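Home | Stories | Poems | Back Issues | Submit | Contact

The Box from Pitkänen

by Marjatta Niskanen
October

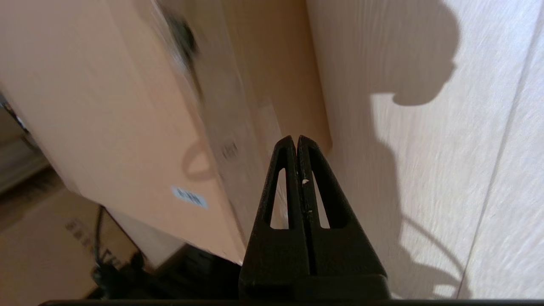
My aunt left me forty years of correspondence with a furniture company and the furniture that had caused it. The furniture went to my cousin, who has a barn. The correspondence came to me on a Thursday, by a delivery man who set it down in the hall and asked whether I was strong. I said I was a bookkeeper. He nodded as if that settled it and went back to his truck. It was a large tan cardboard box with a small light-blue label on its face, and the lettering on the label was so faint that I took it into the kitchen for better light, box and all, walking backward.

The company was Pitkänen, of Skarnusska, and the first letter was polite. My aunt had ordered a sideboard called the Gresotard and had received a sideboard called the Gresotard, but with one door that opened on Sundays. She didn't say what it did the rest of the week. Pitkänen replied that wood was a living material. My aunt wrote back that so was she, and that she opened whenever she was asked.

I made coffee and read on.

By the second year she was writing to a man named Raimo Nieminen, Customer Relations, who signed himself "with continued regret." He sent a hinge. She sent back the hinge with a drawing of the door. He sent a different hinge and complimented the drawing. She informed him that she had not asked for his opinion of the drawing, and enclosed another one, with shading.

"You have a feeling for corners," he wrote.

My aunt was a woman who ironed dish towels and had once returned a melon. I'd never heard anyone accuse her of a feeling for anything. I got up, shut the kitchen door, and sat down again with my back to it.

In the sixth year Pitkänen offered her a full refund. She refused it. In the ninth they discontinued the Gresotard, and Raimo Nieminen wrote to say that he had put aside 47 hinges in his desk drawer, in case of need. She asked for one at a time. He never mailed two together, not even at Christmas, when it would have saved on postage.

They didn't meet. There was a plan, once. He was to come through Florkley on the 1145 train, which stopped for 2 minutes, and she was to stand on the platform with the door, which she had taken off the sideboard for the purpose. The next letter was his.

"I saw you both," he wrote. "I was on the wrong side of the car, and there was a large family in the way with a cello. I thought the door looked very well."

She answered that it had been raining, that the door had swollen, and that she held him responsible.

After that the letters got shorter and there were more of them. He retired, and went on writing on the company's paper. She had her hip done and complained to him about it as though he had shipped it. At 78 she wrote that the door had started opening on Wednesdays as well, and what did he intend to do? He intended, he wrote, to think it over carefully and get back to her.

That was the last one in the box. I looked under the flaps. I called my cousin in her barn and asked her to go and see whether the sideboard door opened.

"Which one?" she said.

"Is there one that sticks?"

I heard her put the phone down on something and walk away. A goat said something. She was gone long enough for me to drink what was left of the coffee, cold.

"They both open fine," she said. "But the drawer's full of hinges. Brand-new, still in the paper. Do you want them?"

I told her to leave them where they were. Then I looked at the label again under the lamp, with my good glasses on, and got as far as the S in Skarnusska, and went to find a pen and something to write on.

Contact the editors | © The authors | Back to top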